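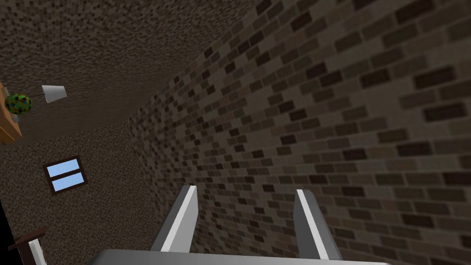

Balta opens its doors, robot grabs and all

Posted September 3, 2020

Full house at Balta this morning. Well, as full as it gets these days — 20 chairs, spaced out, masks on, and every one of them taken by the time the coffee was gone. Everybody else had to follow along from home on the video link, which dropped twice in the first half hour and then behaved.

The open day is normally a spring thing. Moved to summer, moved again, and finally held today in the long room on the second floor. Shorter program than last year. No lunch.

First up was Skamico, the simulation software the Balta team has been building for the past two years. The idea is simple enough. Before a real arm gets anywhere near a real object, a simulated one practices in a simulated room, over and over, with a simulated camera looking out past its own fingers. If it knocks something over, no harm done, reset and go again. The team ran the whole demo live off one desktop machine under the front table. Loud fan. You could hear it at the back.

The rooms in Skamico are put together from parts: walls, floors, furniture, windows, lamps. Surfaces get swapped out between runs, so the software dosen't get used to one look. Brick one time, something else the next. There are 355 rooms in the current set, the team said, and more on the way before the end of the year.

Visitors got a look at the gripper view early on, on the big screen. It takes some getting used to. When the wrist turns, the whole room turns with it, and a wall you thought was straight ahead is suddenly running off at a slant. One woman in the second row said it made her a bit seasick. The presenter slowed down the playback after that, and most of the room seemed grateful.

Then the grasping part, what most people came for. Two fingers, parallel, nothing fancy. The software has to decide where to go in, how to angle the wrist and when to close. Easy shapes are boxes and cans. Handles and round things are harder, the team said, and thin stuff lying flat is the worst of the lot.
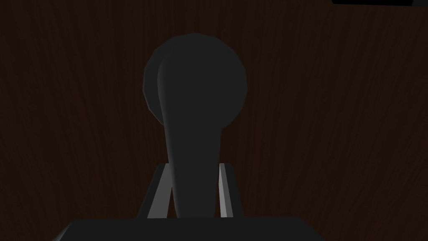 Hold on the thick part and the weight up top can still swing it around, the presenter explained, and that goes for anything with a big head and a long handle. Hold closer to the heavy end and there may be no room for the fingers. The software tries both and keeps score. Some of the misses got a laugh — one try in the playback ended with the gripper closing on plain air, and then lifting very carefully, as if it had something.

Three of the visitors got to pick starting positions themselves, calling them out from their seats so nobody had to share the keyboard. Two of the three tries ended in a grasp. The third timed out. The presenter wanted to run it again but the schedule was already slipping.

After the break it was the turn of Lernetti, the company that plans to use the results. Lernetti packs mixed orders for small hardware stores and wants arms that can handle tools and odd-shaped items without somebody programing each one by hand. Their people were careful today. No dates for a working line, no price, no numbers on speed. What they did say is that a first trial with a real arm is set for November at their warehouse in Sampaio, one station only, with a worker next to it the whole time.

That last part came up again in the questions. A man from the packing side asked straight out if the arm was there to replace people. Lernetti's answer was no, not at the trial, and that any change after would be talked over with staff first. He didn't look all that convinced. He asked for it in writing and was told he'd get an email.

Other questions, quick round:

How close is the simulation to the real thing? Close for shape and position, not so close for how slippery or soft something is. The team is working on friction now.

Does it need a big computer? No. A decent desktop will run it, though training takes longer that way. The heavy runs are done overnight.

Can schools use it? Maybe. A smaller version with 9 rooms is being put together for classes, free of charge, but there's no download page yet. Teachers can leave a name at the front desk or write to Balta through the contact form.

Why are the rooms so dark in some of the clips? On purpose, the team said. Real warehouses have bad corners too, and the light is changed from one run to the next.

Is there a real arm in the building? There is, one floor down, but the lab was closed to visitors today because of the limits on how many people can be in there. That was a letdown for the kids, and for a few of the grownups. A tour is promised for next time.

The whole thing wrapped up around noon, a little late. People hung around in the parking lot after, mostly talking about the seasick view and the grab at nothing.

Anyone who missed it can ask for the recording. The second half is complete. The first half has the two gaps from when the link went down, and the sound is low for the opening few minutes, so turn it up. The slides will be sent out with it once Lernetti has signed off on theirs.

Parking note for the people who asked: the side gate stays locked this fall. Use the front enterance.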